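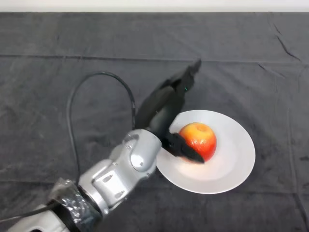
Dark gray cloth, fold crease still in it.

Feed Topics Lists Saved Log in
Threads > Textiles > Fabric weight

1/ Fabric weight, short version. The number on a bolt is mass per area, usually grams per square meter. It says little about thickness. A brushed cloth traps air and measures thicker than a plain weave of the same weight.

2/ Checked two bolts from the Edville outlet in November. Both labeled 500 gsm. Cut 6 swatches from each, 10 cm square, weighed them, multiplied by 100.

3/ The Grivum bolt averaged 492. The Codero averaged 461 -- well under label. Swatches near the selvage ran heavier on both, so keep your cuts away from it.

4/ Let the cloth rest flat overnight before cutting. Fabric off a tight roll is under tension and relaxes a little. Cut first and your square is no longer square.

5/ Fold creases don't change the weight. They do throw off the ruler. Press or cut between them.

6/ Scale needs 0.01 g resolution. A kitchen scale reading whole grams is useless at this swatch size -- one gram is 100 gsm.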